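Home Projects Reports Course Pages Search

Timing of Salt Addition in Oat and Wheat Pan Rolls
Project report, Grain and Baking Science, Sultlow College
Inmaculada Rivas and Wichai Sombatkul
Submitted 2021-07-22

1. Purpose

Many home recipes for soft rolls add the salt with the flour. Others hold it back until the dough has rested, on the grounds that salt slows the uptake of water and tightens the dough too early. The project compared these two methods, plus a third in which the salt goes in during the last minutes of mixing. The dough was a blend of white bread flour and fine oat flour. Oat flour has no gluten of its own to speak of, so the blend is weaker than an all-wheat dough, and we expected any effect of the salt schedule to be easier to detect.

The question was a narrow one: with the formula held constant, does the timing of the salt change rise, crumb softness, or ease of shaping?

2. Materials

Both flours came from the Malý mill. All of the wheat flour was drawn from one sack and all of the oat flour from one bag opened for the purpose. Total flour used, including the trial doughs made in January, was 3,587 grams. The salt was Saltora fine, sieved before weighing. Instant yeast, tap water, a small amount of sugar, and unsalted butter made up the rest. No milk was used.

Water was set at 70 percent of total flour weight and salt at 2 percent. The January trials had been wetter, and the dough could not be shaped by hand without extra flour on the bench. Extra flour changes the formula by an unknown amount, so the water was lowered until the dough could be rolled on a bare surface.
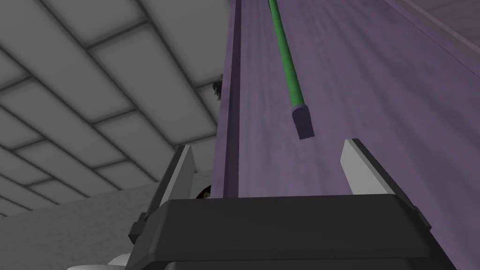 Oat flour made up one fifth of the total. A larger share was tried once and dropped. The dough tore during shaping under every schedule, which would have left nothing to compare.

3. Method

Schedule A: salt mixed with the dry flour at the start.
Schedule B: flour and water mixed, rested for half an hour, then salt and yeast added.
Schedule C: salt withheld until the last three minutes of kneading.

Each schedule was repeated three times, giving 9 batches. Batch order was drawn from a bowl so that no schedule fell always in the morning, when the kitchen in Kenwood Hall is cooler. One person mixed and the other weighed and scored, and the roles did not change during the project.

Schedule A also received the half hour rest, with the salt already in it, so that total time in contact with water was equal across A and B. Yeast was added after the rest in all three. In the first draft of the plan this had been overlooked, and A would have been both salted early and rested less. We thank the reviewers of our proposal for catching it.

Dough temperature was taken at the end of mixing. The target was 77 °F. Where a batch came out warm, the bulk rise was still ended by volume – when the dough reached the upper tape line on the container – and the time was written down.

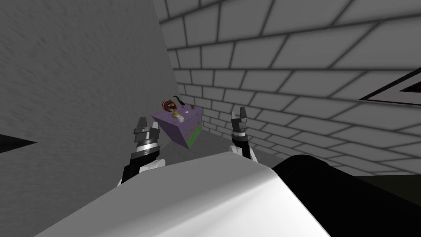

After the bulk rise the dough was divided by weight, rounded, and left covered for ten minutes before final shaping. Rolls were placed in greased square pans with their seams down. Final proof was ended by the finger-dent test. It is a subjective test, and it is probably the weakest step in the method. A second container with a small sample of the same dough would have given a volume reading at this stage as well, and should be used in any repeat.

4. Scoring

Height was measured with a wooden skewer and a ruler at the center of each roll after one hour of cooling. Softness was scored by pressing the top of the roll under a fixed weight and measuring how far it sank. Shaping was scored by the person shaping, on a five-point scale from "tears" to "smooth and elastic."

Pan layout affects both height and softness. Rolls that touch their neighbors support each other and rise upward, and rolls with free sides spread and form more crust.

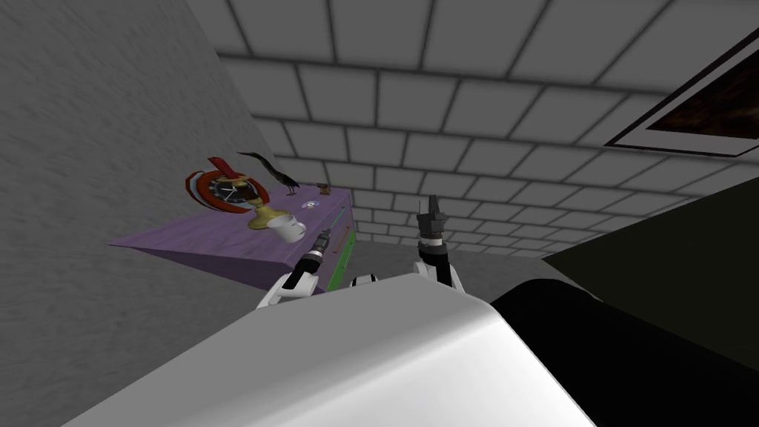

Layout was therefore fixed after the second trial dough. Center rolls were scored separately from edge rolls, and only center rolls enter the height results. The arrangement we wanted was a tight group, comparable to the way the small objects are clustered on the purple table, with the pieces kept together and a good part of the surface left over. In a pan that was too large the edge rolls leaned outward during proof, so a folded strip of parchment was used to hold the group in place.

5. Results

Height. Schedules A and B gave center rolls of nearly equal height. Schedule C was slightly taller in two of its three batches and the same as the others in the third. With so few batches we do not regard this as a firm difference.

Softness. No consistent difference on the day of baking. On the following day the B rolls sank a little further under the weight than the A rolls. C fell between them.

Shaping. This was the clearest result. Schedule B scored highest in every batch. Schedule C dough was smooth before the salt went in, then turned slick and broke apart in the bowl for roughly a minute before coming together again. It never scored as well as B.

Bulk rise time. C was fastest and A slowest, though one A batch was also the coolest dough of the set, and the two causes cannot be separated.

6. Sources of error

The oven runs hotter at the back. Pans were turned halfway through, but opening the door costs heat, and the loss was not measured. The shaping scorer knew which schedule was in use, because the timing of the salt was written on the container lid. Coded lids would have removed this problem at no cost.

Fine salt dissolves quickly. The results for C should not be applied to coarse salt, which may stay gritty if added that late.

7. Recommendation

For this formula we would use schedule B. The gain is in handling, and it requires only that the salt be weighed into a separate cup and left beside the mixer where it will be noticed. One of our January doughs was baked with no salt at all after the cup was left on a shelf. It rose very fast, had a pale crust, and was not scored.

Batch sheets and the full formula in grams are held with the course file and can be copied on request.

Contact the department | © Sultlow College | Back to top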